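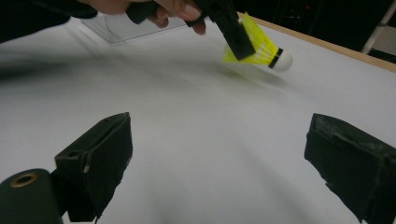

One reviewer of an earlier draft objected that a plastic shuttlecock should not be treated as a cheaper feather shuttlecock at all, and that a storage study which pooled the two would say nothing useful about either. We accept the objection. The results in this section are restricted to shuttlecocks with a one-piece plastic skirt, and feather types are left to a separate report.

Figure 3. A shuttlecock with a neon-yellow plastic skirt and a rounded white cork base, held on its side above the table. The thin black band marks the junction of skirt and cork.

4.2 Skirt shape after storage

The skirt of a plastic shuttlecock is a thin open cone, stiffened by ribs that run lengthwise toward the base. The ribs resist bending along the axis of the cone but give little support to the rim, and the rim is the part most often in contact with a neighbor or a container wall during storage. A rim that has been held out of round for a long period does not fully recover when released. The player sees this as a wobble in flight, or as a shuttlecock that drops short of one hit with the same stroke.

We compared three storage methods in use at the Elmont and Birkville halls: nested storage in a capped tube, loose storage in an open bin, and storage on the side in a single layer in a shallow tray. All shuttlecocks were of one type (Figure 3) and came from one purchase lot supplied by Treltel. A total of 340 were received. Of these, 68 were set aside before the trial for visible molding faults at the rim or a loose fit at the band, leaving 272 for storage. The faults were found in all parts of the shipment and showed no link to carton position.

Rim roundness was taken as the ratio of the shortest to the longest diameter across the open end, read with a flat gauge after the shuttlecock had rested on its side for 3 minutes. We found that the resting period mattered. Readings taken directly after removal from a tube were lower and varied more between operators, and they are not reported. The shuttlecock was handled by the middle of the skirt or by the cork during transfer and was not touched at the rim. Handling by the middle of the skirt leaves both the flared end and the band free for inspection, but it must be light, as a firm hold flattens the cone and the effect can persist into the reading.

Nested storage gave the best retention of shape. In a tube, the cork of one unit sits inside the skirt of the next, and the load on each rim is spread evenly around its edge. The exception was the last unit at the capped end, where an overfilled tube pressed the rim against the cap. Leaving a gap at that end removed the problem. Tubes stored upright and tubes stored flat did not differ in any way we could detect.

Bin storage gave the poorest results. Units at the bottom carried the weight of those above at irregular angles, and the resulting rims were oval in some cases and creased in others. Creased rims did not improve with rest. Bins filled to less than half their depth did better, although still below the tube group. In practice, staff at both halls refill bins from the top, so that the same units can stay at the bottom through a full season.

Tray storage fell between the two. A shuttlecock laid on its side touches the surface at the edge of the cork and at one point on the rim, and in a single layer it carries only its own weight. Flattening at the contact point was small but consistent in units left unmoved through August, when the Birkville store room was at its warmest. Units that had been turned during the period did not show it.

The band at the junction was also checked. No storage method produced a measurable shift of the skirt on the cork, and the units set aside at intake remain the only ones with a loose fit. We therefore treat band fit as a purchasing matter and do not consider it further.

Two limits apply to these results. The gauge measures the rim alone and does not detect a cone that leans relative to the cork, a fault described by Godinho in a study of practice halls and one we noticed in a few bin units without recording it. The trial also used new shuttlecocks only. Worn skirts are softer near the rim, and the ranking of tray and bin storage may be closer for them than it is here. Flight tests on a subset of the stored units are reported in Section 4.3.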